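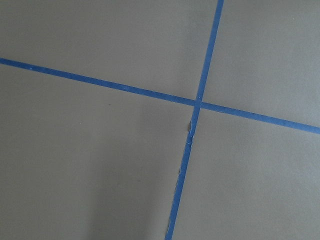 Blue tape on gray, two strips crossed. I do a lot of my planning with tape.

Hi, I'm Orla Doherty, and I'm looking for a part-time equipment planner to help us spend our robot money sensibly!

We're Grellow, a small shop in Brekgate that packs and sorts parts for other small shops. We own one robot arm at the moment and we'd like to add to it before the end of September. I've been doing the planning myself in the evenings (spreadsheet, tape, a lot of pacing up and down) and I've hit the point where I need somebody who likes this stuff more than I do.

What you'd be doing: working out which jobs are worth automating first, getting quotes for arms, grippers, mounts and guarding, and putting together a budget I can take to the bank without blushing. You'd also taped-out-test the layouts with Tomás Keane, who runs the floor, before we order a thing. I already have quotes from Shirazi and Divov, and they're laid out so differently that I can't tell which one is cheaper once you add shipping and training. That's your first week, probably.

The hours are two mornings a week for three months, and I can pay up to $2,000 a month. If it goes well I'd love to talk about keeping you on, but I can't promise that yet.

You don't need an engineering degree. I'd much prefer someone who has bought machinery before, even secondhand, and remembers what they forgot to budget for (spare fingers! cables! the electrician!). You should be happy calling vendors and asking the same question again until you get a number. Some comfort with a tape measure and a spreadsheet, please.

To apply, drop a letter at our front desk or use the contact form on this site. Tell me about one piece of equipment you bought or wish you hadn't. No resume needed at this stage. I'm reading everything as it comes in and I'd like to have someone picked soon.

Orla

Posted April 4, 2026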